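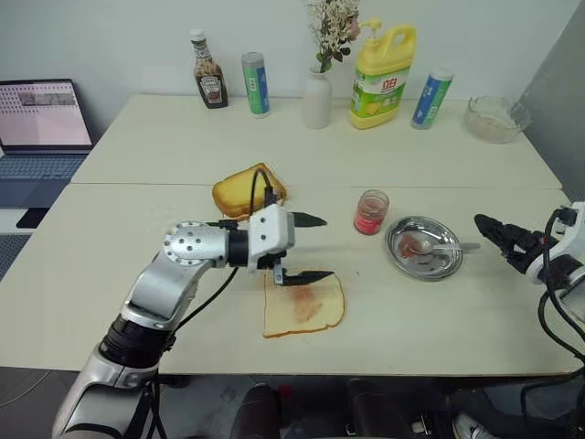 Omimura 12-Cup Bread Flour Bin

Storage > Dry Goods > Flour and Grain

Item no. 439
In stock. Ships in 2 business days.

The Omimura bin holds a full bag of bread flour with room left for a scoop. It has a wide mouth, straight sides and a screw lid with a silicone gasket. The base is square, so two bins sit flush against each other on a pantry shelf.

Capacity is 12 cups of unsifted flour. Whole wheat and rye pack down differently, so expect to fit a little more or less. The bin also works for oats, rice and dry beans. It is not meant for liquids, and the gasket will not hold water if the bin is tipped over.

Specifications

Capacity: 12 cups
Height with lid: around 14 inches
Body: clear BPA-free plastic
Lid: white plastic, removable gasket
Scoop: included, clips inside the lid
Care: top rack of the dishwasher, or by hand

Colors

The body is clear in all versions. Lids come in white, gray and dark green. The green lid is made in smaller runs and is sometimes out of stock until February.

Using the bin

Wash and dry the bin fully before the first fill. Any water left in the corners will make the flour clump.

Finish the old flour before adding new. If you have to top up, pour the old flour into a bowl, fill the bin with the new bag and put the old flour back on top.

Whole grain flours keep longer in the refrigerator. The bin fits most refrigerator shelves once the shelf above is moved up a notch. Let cold flour come to room temperature before mixing a yeast dough.

Do not put the lid in the microwave. Take the gasket out when washing and press it back in with the flat side up.

Goes with

Ginitz Dough Scraper, steel blade
Çınar Linen Bread Bag, large
Gultov Loaf Pan, 2-pound

The Çınar bag is sold separately and does not fit inside the bin.

Replacement parts

Gaskets and scoops can be ordered on their own. Lids from the older round Omimura bin do not fit this model. Check the bottom of your bin for the item number before ordering.

Returns

Unused bins can be returned in the original box. Parts that have been opened cannot be returned.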